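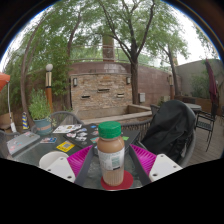
**图 3** 玻璃桌面上的一瓶棕褐色液体，瓶下垫红色圆形杯垫，后方为一台合上的黑色笔记本电脑。

## 4 社区文献馆的口述录音与纸质目录的对应

### 4.1 材料的来源

本节讨论的材料来自三个小型地方文献馆，即 Erkaleck 馆、Zivudus 馆和 Fancombe 馆。三个馆都由当地的历史学会管理，规模不大，开放时间也不固定。它们收藏的主要部分是教区登记册、租约、学校名册和商店账本，此外每个馆都保存了一批口述录音。录音大部分是磁带，有一小部分在后来转成了数字文件。

我们在前面的章节已经说明，纸质材料的编目在三个馆中比较完整。录音的情况就不同。Zivudus 馆有一本手写的录音登记簿，登记簿的编号和磁带盒上的编号有时候不一致。Erkaleck 馆没有登记簿，只有磁带盒上的文字。Fancombe 馆的录音目录是打字的，格式最整齐，可是目录里没有写受访者住在哪个村，只写了采访的题目。

三个馆一共登记了 2,349 条纸质目录条目，我们全部录入到一个表中。录音方面，可以播放并且听得清楚的有 89 盘。我们以这 89 盘作为本节的分析对象，其余的磁带因为粘连或者声音太弱，暂时没有处理。

### 4.2 对应的方法

我们的做法是先听录音，记下受访者提到的地名、店名、学校名和年份，然后在纸质目录中查找相同的名称。如果名称和年份都符合，我们记为“直接对应”。如果只有名称符合，年份差距在一代人以内，我们记为“可能对应”。其他情况记为“无对应”。

这个方法有一个困难，就是地名的写法。当地人在说话时常用旧名或者简称，而账本和租约上写的是正式的名称。例如有一条小街，在录音中总是叫作“Han 家巷”，原因是巷口以前有一家姓 Han 的粮店；在租约上，这条街只有编号，没有名称。我们开始时把它当作无对应，后来在 Fancombe 馆的一份商店账本里看到粮店的送货地址，才能够把两者连在一起。这样的情况在编目规则中没有办法预先规定，只能逐条判断。

另一个困难是年份。受访者很少直接说出年份，他们比较喜欢用事件来表示时间，比如“修桥的那一年”或者“学校搬走以前”。我们为此另外做了一个事件表，把桥梁、学校、市场和洪水的时间从纸质材料中抄出来，作为换算的根据。事件表目前有 13 项，其中 8 项可以确定到月份。最常用的一项是 Erkaleck 小学的搬迁，按照学校名册，搬迁发生在七月，也就是暑假刚刚开始的时候。

### 4.3 结果的初步观察

从对应的结果来看，商店账本是和录音联系最密切的一类材料。受访者谈到童年时，经常说起买东西、赊账和替父母跑腿，这些内容在账本里能够找到相近的记录。教区登记册的情况正好相反，它的数量最多，但是录音中很少有人谈到登记的事情本身，所以对应主要依靠姓氏，可靠的程度比较低。

租约处于中间。我们注意到，受访者对房屋的记忆和租约的内容常常有差别。受访者说“我们家一直住在那里”，而租约显示该房屋换过几次承租人。我们认为这种差别不一定是记忆的错误。在当地的习惯中，亲戚之间转租不算搬家，租约上的姓名改变了，住的人可能还是同一个大家庭。关于这一点，单独依靠纸质材料是看不出来的。

三个馆之间也有交叉。有几盘录音保存在 Zivudus 馆，谈的却是 Fancombe 的市场。馆员在编目时按照受访者的住址归类，这样做有它的道理，但是研究市场的读者就不容易发现这些录音。我们建议在目录中增加一栏“谈及地点”，与“保存地点”分开填写。这一栏不需要很详细，写到村或者街就足够了。

### 4.4 本节材料的限制

需要说明的是，89 盘录音的分布不均匀。Fancombe 馆的录音保存条件较好，所以占的比例偏高，Erkaleck 馆则明显偏少。此外，采访者的提问方式也有影响。早期的采访者习惯问节日和婚礼，后期的采访者更关心劳动和工资，因此不同时期的录音不适合直接比较数量。在第 5 节中，我们只使用提问方式相近的录音来讨论市场的变化，对应表则按照馆名排列，放在附录中。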